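Speaker notes – The refurbishing bench after the arm

Slide 1. Open with the job itself. Desktop towers come to the bench side panel off, on their side, board facing up. Until last August a technician did every memory change by hand. 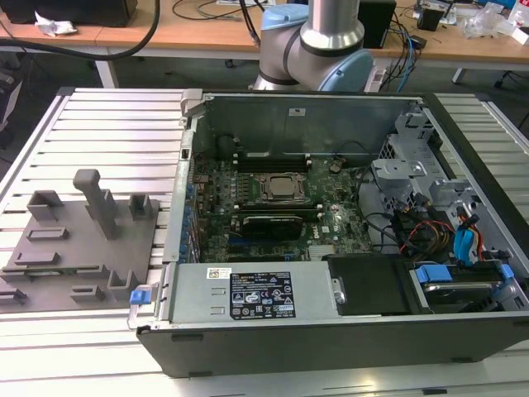 Mwende Mrema, Bench Operations, Jostusum
Tollholm site talk, Friday, June 14, 2024

Slide 2. What moved. Memory handling went to the arm. Fault diagnosis and final sign-off stayed with people. Give the trial size: 529 towers, one bench.

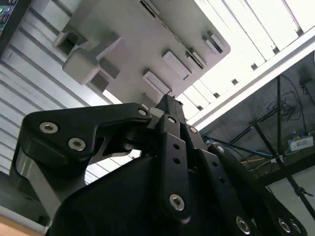 The technician's day now has more setup and more logging in it. Rin Koyama rewrote the shift sheet – two short blocks at the arm, no block over 30 minutes. Pause for questions on grading and pay.

Slide 3. Training. Ewan Yule covers stops and restarts. Leave this one up during discussion.

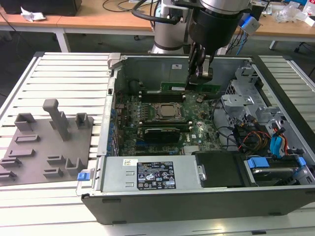 Gripper over the memory slots, Dell tower.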